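Grotura Opens Its Workshop for a Day of Robot Cleaning Demonstrations

Visitors can watch a robot arm work on kitchen spills and speak with the engineers in September
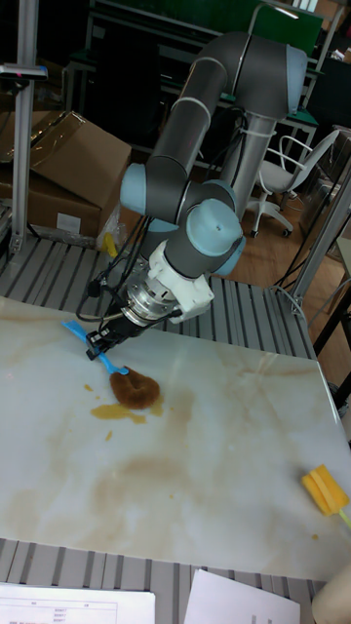
Can a visitor come without any knowledge of robots?
Everybody is welcome, and all demonstrations are explained in simple words by a member of the team who stands next to the visitors.

Grotura, a developer of cleaning applications for robot arms, will open its workshop to the public in September. The open day begins at 10 a.m. and closes at 4 p.m. Entry is free, but places are limited to 100 persons, and we kindly ask all guests to register before they come.

The main subject of the day is the cleaning of a tabletop. It is a small job for a person and still a difficult one for a machine. A spill has no fixed shape, a stain can be faint, and a brush or a sponge behaves differently each time it meets the surface. In our demonstration the arm holds the brush in its gripper, and the spill on the white table is a yellow liquid.

"People often ask us to show the fastest robot," said Faith Urio, head of demonstrations at Grotura. "We prefer to show them the difficult moment - when the tool is over the table and the robot must decide how to touch it. I think that for a guest this is more interesting than a film with music."

The cleaning program carries the name Orex. In the past year the team has recorded 1,381 cleaning trials with it, and the good and the bad results were both kept. A selection of these trials will be discussed in the afternoon, including several which ended with more liquid on the floor than on the table. Guests who work in food service or in building care are especially invited to this part, as their questions help us to choose the next tasks.

Two guided tours are planned, one at 10:30 a.m. and one at 2 p.m. Each tour starts at the reception and takes 45 minutes. Between the tours the engineers stay in the workshop and will answer questions. The second tour is also suitable for school groups, when a teacher comes with them.

Coffee and a light lunch will be served in the entrance hall by Ramasamy, the canteen of our building. Please tell us about food allergies at the time of registration.

Children under the age of 12 must stay with an adult during the whole visit. Closed shoes are required in the workshop. Taking photographs is permitted, but please ask before you photograph the screens.

About Grotura
Grotura develops programs which allow robot arms to use ordinary cleaning tools. The company works with kitchens, laboratories and service firms.

Registration and press contact
Faith Urio, Head of Demonstrations, Grotura
Journalists who wish to make an interview are asked to write this in their registration, so that we can reserve a quiet room.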